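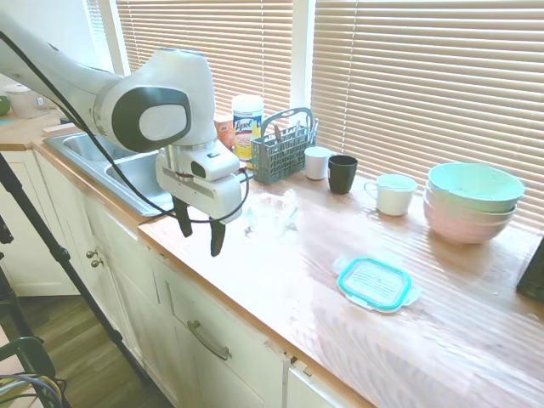

Double sink and wood counter, Flusbridge.

**From:** Sobia Minhas
**To:** Rizvi preserving list
**Date:** Sun 12 December
**Subject:** Re: [preserves] marmalade that won't set

Dear Vaughn, and everyone else who has been following along,

I'm so glad you wrote in, and please don't throw it out! I've had more runny marmalade over the years than I would care to admit to this list, and almost all of it got eaten in the end, one way or another. I'll answer under your bits so I don't wander off too far, though you all know me by now.

> I used 760 grams of oranges and a couple of lemons, soaked the peel overnight, and boiled the whole thing hard with the sugar until I couldn't stand to look at it anymore. It filled 6 jars. Two days later it still pours like maple syrup.

First of all, two days is early. Marmalade can be terribly slow, and I have had batches that sulked on the shelf for most of a week and then came around. I would leave the jars completely alone until next weekend — no tipping them to check, which I know is hard.

If it's still pouring by then, my money would be on the pips. You mention the peel but you don't mention what you did with the seeds and the white pith, and so much of the pectin is in there. I tie mine up in a square of muslin and let it simmer in the pot with the peel before any sugar goes near it. Then I let the bag cool on a plate and squeeze it like mad over the pan. What comes out is thick and cloudy and looks like nothing you'd want in your breakfast, but stir it in anyway.

> Kausar told me the peel has to be soft before the sugar goes in. Mine was soft-ish. Does that matter?

Kausar is quite right, and it does matter, although more for the chewing than for the set. Once the sugar is in, the peel firms up and stays that way. You want to be able to squash a piece between finger and thumb with no effort at all. Soft-ish will give you something closer to candied peel in syrup, and I happen to like that very much over rice pudding (my mother used to serve it that way, with cardamom, and we fought over the last spoonful).

> Should I reboil it, or will that just make it taste burnt?

You can reboil it. Empty all the jars back into a wide pan, wider than you think you need, add the juice of another lemon, and bring it up slowly at first so the bottom doesn't catch. Then boil it properly and start testing early on a cold saucer. Push it with your finger, and if it wrinkles, you're done. Take the pan off the heat while you test, every time. I once stood there admiring a saucer while the marmalade behind me went to toffee.

The jars will need washing and fresh lids before you fill them again, and they'll need processing again too. The color will come out darker. Tarek likes his that way and boils it long on purpose, so you may find you have a taste for it.

> Last thing. Is it still worth bringing to the swap if it never sets?

Of course it is! Put "orange syrup" on the label and it will be gone before the chutneys. Shabnam brought a plum jam in July that never set at all, and I've been asking her for the recipe ever since. Shabnam, if you're reading this, I am still asking.

While I have you all, a couple of other bits. I have a box of clean half-pint jars going spare, no lids, if anybody wants them before I put them back in the cellar. And whoever left the long-handled funnel with the blue rim after the last swap, it's with me and perfectly safe. I've been using it, I hope you don't mind.

Vaughn, do let us know how it looks next weekend, and say what kind of oranges they were, as I forgot to ask.

Warmly,
Sobia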